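3.2 Collecting the demonstrations

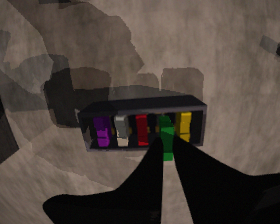 I'll say straight away that we badly underestimated this part. Our plan in May was to gather 2,000 demonstrations in Trultus, our simulator, and have the lot ready before anyone had finished the training code. What we ended up keeping was 417. I still think those 417 are worth more than the big messy pile we first had in mind, and the rest of this section is my attempt to say why.

Every demonstration is one person steering the simulated arm through one short job with the coloured blocks and the tray (see Figure 3 for the view the operator works from). We record the wrist view, the joint positions and how far open the gripper is, and we save all of it in the Natach format so that the learner described in Section 4 can read it directly. The colour to go for is picked by the script at the start of each run, and the operator sees it as a single word on a second screen.

Figure 3. Wrist view in Trultus, with the fingertips on either side of the green block.

We had 5 operators, me included, and we all drive quite differently! I tend to creep in and fiddle about at the last moment, while two of the others go straight for the block and close. At first I wanted to iron this out with a strict set of rules, but early tests with Vik (our smaller learner) did better on the mixed driving, so we left everybody to their own habits and only asked them not to stop dead for long stretches – a learner that sees lots of standing still will happily stand still itself.

Lighting was the other thing we argued over. Trultus throws hard shadows across the table, and my first instinct was to switch them off. We kept them on, and moved the lamp between runs, as we wanted the learner to cope with dark patches near the tray. Shadows do make it slower to render, and a full replay of the set takes around 500 minutes on the Lestier machine, so we only re-render when something in the table model changes.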